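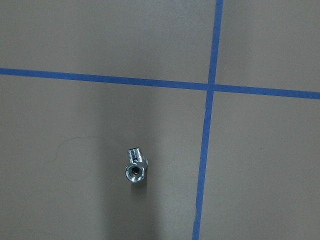

Emulsion notebook, 7 April 2020

Carrying on with the sunflower oil in water series. Same recipe as the December batches except for the surfactant, which is now the Bovov nonionic instead of the old drum. The old drum is finished and I don't want to mix lots halfway through a series.

Base recipe per jar: 20 g oil, 79 g deionized water, 1 g surfactant, so 100 g total. Surfactant goes in the water first. Stir on low until no lumps, then add oil slowly with the mixer on. I took five minutes over the oil for jars A to D and got impatient with E, maybe two minutes. Marked E with a red dot on the lid.

Mixer

The Odar mixer still drifts. Set to 4, it holds for a while and then creeps up. I checked it against the handheld tach before starting and again after jar C: 1083 rpm the first time, clearly higher the second, but I didn't write the number down before switching off. Need to redo that. For now, treat the shear in D and E as "somewhat more than A to C" and don't compare droplet sizes across that line.

Salt

A and B have no salt. C has 0.1 g, D has 0.5 g, E has 0.5 g as well. Salt dissolved in the water before the surfactant. In December we did it the other way round and got stringy bits on the paddle, which never went away. No stringy bits today.

First look

All five white and pourable right after mixing. D felt thicker on the spatula. Under the microscope A and B look alike, mostly small drops with a few big ones. C much the same. E has a lot more big drops than D, and I would put that down to the fast oil addition before blaming anything else. Did not look at more than two fields per jar, so this is only an impression.

Counted drops on one slide from B using the Nokileo software. It found 672 drops. It also counts dust, and it splits touching drops in odd places, so I went over the picture by eye and threw out the obvious junk. Mean diameter came to 6.2 microns before cleaning and 6.8 after. Saved both versions in the shared folder under the batch name.

Storage

A to E are on the middle shelf of the 25 C cabinet. Reading at 24 hours, then 48, then 192 hours for the last one. Measure the clear layer at the bottom with the steel ruler, from the inside floor of the jar, not from the bench. Half the December numbers are off by the thickness of the glass and I have only corrected the ones I took myself.

Please don't shake these. If a jar has to move, slide the tray out and carry the whole tray.

Open questions

- Is the new surfactant lot really the same grade? The label says so, but it looks more yellow than I remember. Cloud point test would settle it. Takes an hour.
- Muñoz quoted us for a small homogenizer. Price is fine, delivery is not. Ask again about the demo unit.
- The pH strips in drawer two are past their date. I used them anyway, all five jars read between 6 and 7. Repeat with the meter once the probe has been soaked.

Next: repeat D with the slow oil addition and the tach running the whole time. Make two of them. Then an E with slow oil, same day, same water.

Deionized water tank is down to a quarter. Filter light was on again when I left.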